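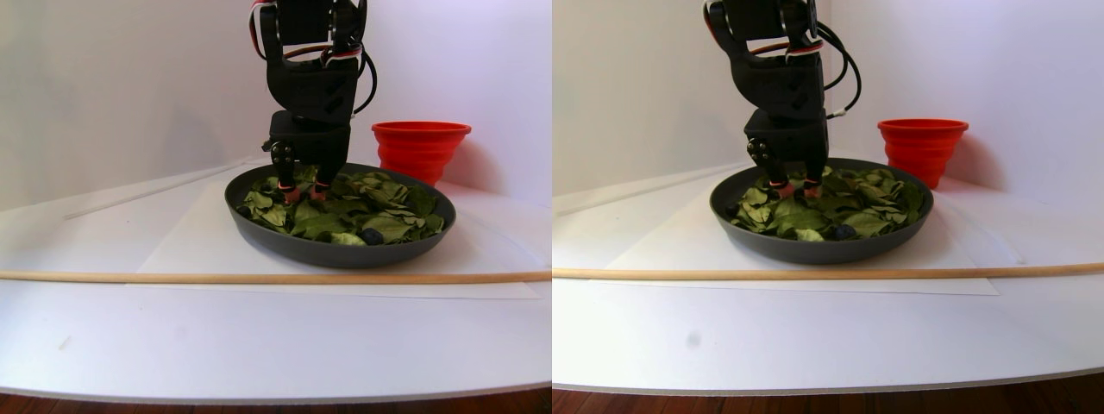
Most papers about robot picking test their method on boxes, bottles and plastic fruit. I wanted a task where the robot can not see the object most of the time, and where a wrong touch changes everything for the next attempt. So since January my small project, which I call Cosix, is about searching: small dark berries are mixed into dried leaves, and the arm has to find them and take them out. The leaves are the difficult part. When the two orange-red fingertips go down into the pan, the pile moves, and a berry that was visible a second ago can be gone under it.

I promised Áine Keogh in the comments of my previous post that I will explain the method before I show more numbers, so I will try to do it properly this time.

The usual approach is to detect the berry in the camera picture, compute a grasp point and close the fingers. I used the Gridbridge planner for this, and as long as the berry lies on top it does its work well. But it has no idea what to do when the detector finds nothing. It simply decides that the job is finished. My change is to give the policy a second kind of action, which I call a "stir". A stir does not try to grasp anything. It pushes the leaves a little to one side and then looks again. The policy chooses between grasp and stir, and it is trained from demonstrations that I did by hand, together with Borislav Krasniqi. We have 2,801 demonstrations now. My shoulder remembers each of them.

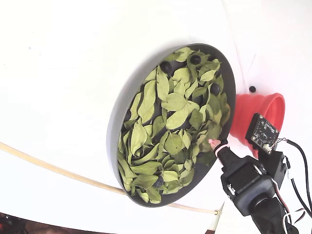 Berries between the leaves, and one dark ball outside the tray next to the red cup.

A question I get often is why I don't use the top camera only. Nermina Babić tried it in her version and her results were worse than mine, with the same training data. From above, the hand covers exactly the place which is interesting. The camera near the fingers sees this place from a close distance, but it loses the rest of the table. So the policy needs both, and it also needs a short memory. I keep the last 15 pictures from each camera. With only 6 pictures the arm repeated the same stir again and again in one corner, like a person who looks for the keys always in the same pocket.
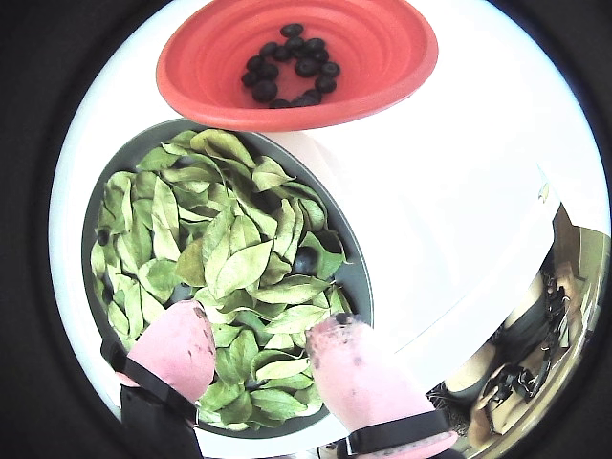 View from close to the fingers. Dark berries in the red bowl, and three more still showing among the leaves.

The result which surprised me is about force. I expected that a softer touch is always better, because the leaves are light and break easily. But with a very soft touch the fingers only slide over the top layer, and the berry below does not move at all. When we let the fingers go deeper, the search became shorter, although more leaves were picked up together with the berry. Gorazd Nedeljković suggested to punish this in the training — a small penalty for every leaf that comes with the grasp. I tested nine different values for this penalty. The high ones made the arm so careful that it stopped to grasp and did only stirs until the time was over. A small value works, but I can not yet say that it is better than no penalty. I need more runs for it. 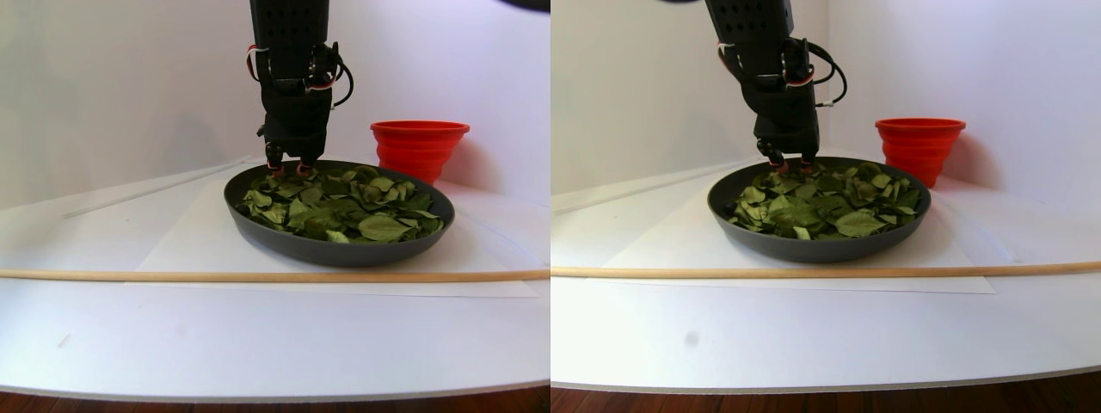
Two views side by side, with the fingertips at the back part of the leaves.

One more thing I have to admit about stopping. The policy still does not know well when the pan has no more berries. Sometimes it stops too early, and sometimes it searches for a long time with nothing to find. Radka Berisha thinks I should train a separate small network only for this decision, and she is probably right, but I would like first to try it with the same network and one extra output. If somebody has done this for a similar task, please write me how many "empty" examples you needed.

The training code runs on our old machine Rodeo, and I am cleaning it now so that other people can read it. The comments inside are half in my language, I am sorry for that. I will put the link in the next post, together with the table for all nine penalty values.

Posted December 2024
6 comments
Share this post (15)
Print | E-mail this to a friend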